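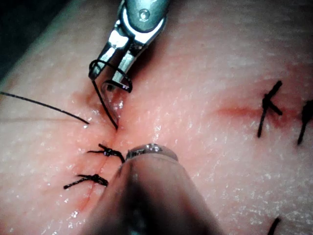
## 4. Closing a cut on the practice pad

This section is for people who have finished section 3 (holding and turning the needle) and can now pass a needle through the pad without tearing it. Please read all the steps once before you begin.

The Lommont pad is made of synthetic skin. It is softer than many learners expect, and the surface shows every mistake, so work slowly.

### 4.1 Before you start

1. Put the pad on its tray with the cuts running away from you. If your tray has the rubber feet, check that all of them touch the table.
2. Choose one cut and stay with it until it is closed. The other cuts can wait for another day.
3. Take a curved needle with black thread. Black is easier to see on the pink colour of the pad than the blue thread from the older sets.
4. Adjust the lamp so it comes from the side. With light from straight above, the surface shines and the edge of the cut is difficult to find.

**Note:** A pad which was stored in its bag may feel a little sticky. Wipe it with a damp cloth. Do not use alcohol, it makes the skin layer hard.

### 4.2 Placing the stitches

1. Begin at the end of the cut nearest to you and work upwards.
2. Hold the needle in the jaws of the driver, a little behind the middle of the curve. Do not hold it at the point, and not at the end where the thread is joined.
3. Set the point against the pad close to the edge of the cut. It should enter straight down, at a right angle to the surface.
4. Turn the driver so that the needle follows its own curve. If you push it forward, the hole becomes long and the pad will split there later.
5. Bring the point out on the other side, at the same distance from the edge.
6. Pull the thread through until a short tail is left. Lay the long part flat to one side of the pad, where it can not catch on the jaws.

**Caution:** The needle is sharp, also when the pad is only for practice. Never search for a lost needle with your fingers. Use the magnet from the lid of the box.

### 4.3 Tying the knot

1. Wind the long part of the thread around the closed jaws 2 times.
2. Open the jaws slightly, take the short tail and draw it through the loops.
3. Pull both ends flat, across the cut. Stop when the edges touch – if the skin rises into a ridge, the knot is too tight.
4. Make one more throw in the opposite direction and cut the ends.
5. Move up the cut by about 7 mm and repeat from 4.2, step 2.

**Note:** When loops slide off the jaws too early, the thread is usually too loose. Keep a light pull on it while you wind.

### 4.4 After practice

Put used needles in the yellow container. Rinse the pad in cool water, let it dry flat and return it to its bag. Replacement pads are ordered under part number 172 from the Dillville store; please write to Olesia Kushnir and say which tray you have.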